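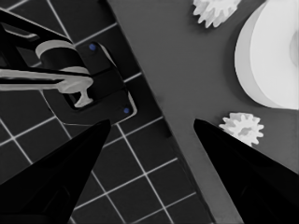

Grudside, April 2023

Workshop and Storage Building, Periodic Safety Inspection
Checklist with inspector's comments

Site: Blackburn Yard, Building 2
Occupier: Dritonard Joinery
Inspected by: Larysa Pasichnyk
Accompanied by: Toàn Trình, site supervisor
Previous inspection: June of last year
Items marked: S = satisfactory, A = attention needed, U = unsatisfactory, N/A = not applicable

Scope. Ground floor workshop, finishing room, timber store, loading door, mezzanine and the external stair. The office annex has its own file and was not entered. Electrical items were checked by eye only. Fixed wiring is tested under a separate contract and the certificate was seen on the office board.

Section A. Access and walkways

A1. Main pedestrian door opens freely, closer working: S

A2. Walkway markings legible: A
Paint worn through between the panel saw and the timber store. Legible from the saw end, not from the store end. Repaint before next inspection. Yellow floor paint is held on site.

A3. Walkways clear at time of inspection: A
Offcuts stacked against the column by the loading door, projecting into the marked route. Moved during the visit. Marked A and not S as the same comment was made last June.

A4. Anti-fatigue and grip matting flat, edges secure: A
Mat at the planer has a lifted corner on the infeed side. Mat at the spindle molder is sound. Do not tape the corner down. Tape was used on the previous mat and it peeled within weeks. Replace or trim and fit a beveled edge strip.

A5. Mezzanine stair treads and nosings: S
One nosing has been refixed with longer screws. No movement under foot.

A6. Mezzanine guardrail, toe board and gate: U
Gate does not self-close. Spring missing. Gate tied open with cord on arrival. Cord removed. Mezzanine not to be used for loading until the spring is fitted.

A7. External stair: A
Surface rust at the lower bracket, left side looking up. Scraped back with a knife, metal underneath is firm. Wire brush, prime and paint in dry weather.

Section B. Fire precautions

B1. Exits unlocked while building occupied: S

B2. Exit signs present and lit: A
Sign over the rear exit lit on mains but went out when the test switch was held. Battery pack to be replaced. Record the date on the inside of the cover.

B3. Extinguishers in position, pins and seals intact, gauges in range: A
Building holds 8 extinguishers. All present. The CO2 unit by the distribution board is standing on the floor with its bracket empty above it. Rehang. Service tags in date on all units.

B4. Extinguisher access unobstructed: S

B5. Fire alarm call points tested in rotation: A
Log shows the same call point used for each weekly test since winter. The log sheet has a column for the call point number and it has been filled in correctly, which is how this was found. Rotate through all points.

B6. Dust accumulation on ledges, light fittings and trunking: A
Light covering on the trunking over the wide belt sander. Other areas good and better than last June. Vacuum, do not blow down with the air line.

B7. Solvents and finishes in closed metal cabinet: S
Cabinet doors closed and latched. Contents match the list on the door except for one tin of thinner that is not listed. List amended by hand during the visit.

B8. Oily rags in lidded metal bin, emptied daily: U
Bin full. Lid would not seat. Mr. Trình states that it is emptied on the last shift. A rag bin in a finishing room is to be emptied at the end of every working day and the bags taken outside the building. Name one person per shift and put the name on the board.

B9. Hot work permits: N/A
No hot work in the period.

Section C. Machinery

C1. Emergency stops tested on each fixed machine: A
All stopped the machine. The stop on the band saw needs a hard push and the button does not latch every time. Take out of use until replaced. Machine isolated and tagged at 11 by the inspector in the presence of the supervisor.

C2. Guards fitted and adjusted: A
Crown guard on the panel saw set too high for the stock being cut. Lowered during the visit. Bridge guard on the planer correct.

C3. Riving knife aligned and at correct distance from blade: S

C4. Push sticks at each machine: S
One at the table saw is chewed at the heel. Discard it and cut another from the pattern hanging in the store.

C5. Braking time: S
Panel saw blade at rest inside the 10 second limit in the site procedure. Spindle molder the same.

C6. Extraction connected, blast gates operating: A
Gate at the drum sander jams half closed. Flexible hose at the same machine has a split on the underside near the clamp. Cut back to sound hose and reclamp. There is enough slack.

C7. Filter bags and collection bins: S
Bin level checked through the window. Bags seated.

C8. Compressed air lines and receiver: A
Audible leak at the quick coupling nearest the finishing room. Receiver drain opened, small amount of water. The examination report for the receiver was asked for and could not be found on the day. Send a copy to the inspector within the period given in the summary.

Section D. Electrical, visual only

D1. Distribution board closed, labeled, clear in front: S

D2. Portable tools, leads and plugs: A
Register lists 58 items. A sample was taken from the bench drawers and the charging shelf. One random orbit sander had outer sheath pulled back from the plug with colored cores showing. Removed from use. One extension lead had no label and does not appear in the register.

D3. Battery chargers on noncombustible surface, switched off out of hours: A
Surface is acceptable. There is no timer and no one is assigned to switch off. Fit a timer.

D4. Lighting levels at machines: S
Two tubes out over the timber store, none over machines. Replace when the access tower is next up.

Section E. Storage and handling

E1. Racking upright, undamaged, load notices displayed: A
Cantilever rack in the timber store has an arm bent downward at the second level. Unload that arm and leave it unloaded. Load notice faded and cannot be read from the aisle.

E2. Sheet material stacked at safe angle and restrained: S
Restraint chain in use.

E3. Lifting equipment: A
Vacuum lifter cups worn at the rim. It held the test sheet for the required time. Order replacement cups now, as the last set was slow to arrive. Slings in good condition with tags attached.

E4. Hand pallet trucks: S

E5. Deliveries: A
The carrier's vehicles from Fomex reverse to the loading door without a banksman on some mornings, according to the supervisor. No delivery took place during the inspection. Write to the carrier and keep a copy.

Section F. Welfare, first aid and records

F1. First aid boxes stocked and in date: A
Finishing room box has no eye wash. Sterile eye wash in the workshop box expires this summer. Order for both.

F2. Hearing protection available and worn: S
All persons in the machine area wearing muffs or plugs.

F3. Dust masks, face fit records: A
Record missing for one new starter. Not to work at the sanders until tested.

F4. Accident book: S
Entries complete. One splinter, one bruised hand, both minor. No pattern.

F5. Training records: A
Spindle molder refresher overdue for one operator. Date to be confirmed by the supervisor.

F6. Previous actions closed: A
Outstanding from last June are A3 (offcuts in walkway) and B6 (high level dust, partly done).

Summary of actions

Immediate, before the building is used again for the activity concerned: A6, B8, C1 band saw.

Within 8 working days: A4, B2, B3, C6, C8 report, D2, E1, F1, F3.

Before next inspection: A2, A7, B5, B6, D3, E3, E5, F5, loading notice under E1 if not already done with the arm.

General comments. Housekeeping on the workshop floor is improved. The finishing room has not kept pace with it. The supervisor was given a verbal summary before the inspector left and agreed the three immediate items. The band saw tag is not to be removed by anyone but the person fitting the new stop, who should sign the back of it and put it in the file.

A copy of this sheet goes on the board by the pedestrian door. Comments in pencil on the board copy are not part of the record.

Signed: L. Pasichnyk
Received for the occupier: T. Trình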